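Write the stopping rule down before you start

Most labs that work with robots on cloth have a safety sheet on the wall. Very few have a rule for when a trial counts as over. I think the second one matters just as much, and it should be written before the first run.

At Cleddale we logged 306 towel trials before Ilona Vincze asked what we meant by "done." Two of us gave different answers. One wanted flat with the corners matched. The other took anything that would fit on a shelf. We went back through the log and could not say which idea had been used on 11 of the runs, so we threw them out.

Cloth makes this harder than boxes or bottles. A towel can lie flat at one end and be bunched up at the other, with both arms still on it, and a person watching has to decide whether to let it go on or call it.

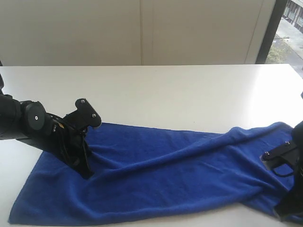 What the rule should say

Keep it to one page. State the time limit, what the finished towel looks like, and who makes the call. The person who wrote the control code should not be that person. Ferenc Csizmadia disagrees with me here – he says the programmer sees trouble first – and he may be right about stopping for safety. Scoring is a different job.

Failed runs stay in the log with the rest. A lab that reports only its good folds has told me very little.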